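Toker Bench Arm Scene, version 3

Simulation file for a tabletop arm with a two-finger gripper
Item no. 1717
Price: $29, single download
Last updated 22 Dec 2021

Toker is a ready-made simulated room for people building an arm setup at home or in a shared workshop. Load it, point your own control code at the arm, and try your pick and place moves before you bolt anything down.

We put it together at the Truddale workshop for our own bench build and still use it there. The arm sits on a separate stand next to the table, so if yours is mounted on the tabletop you will need to move the base and redo the reach limits.

What you get
Room, table and furniture
Arm on stand, gripper fitted
Loose objects: bottle, bowl, compact disc, long wooden stick
8 saved starting layouts
Settings file in plain text

Notes before you buy
The disc is hard to pick up. It lies flat and the fingers come straight down, so plan on sliding it to the table edge first. The bottle is best taken by the neck. Friction values are our guesses and should be changed to match your finger pads.

Changed in version 3
The stick now has its own collision shape. In June's release it shared one with the table and jumped when touched. Floor and wall colors can be set from the settings file.

Not included: control code, motor drivers, drawings for a real stand. Drawings are sold separately as the Nindetska Stand Set.

Updates within version 3 are free. Use the order number on your receipt to download again.

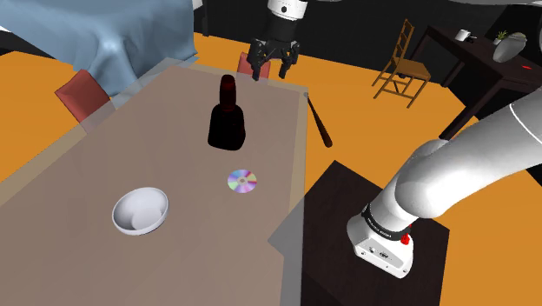
Chu
Scene builder, Truddale workshop

Layout questions go through the contact form. Please attach your settings file.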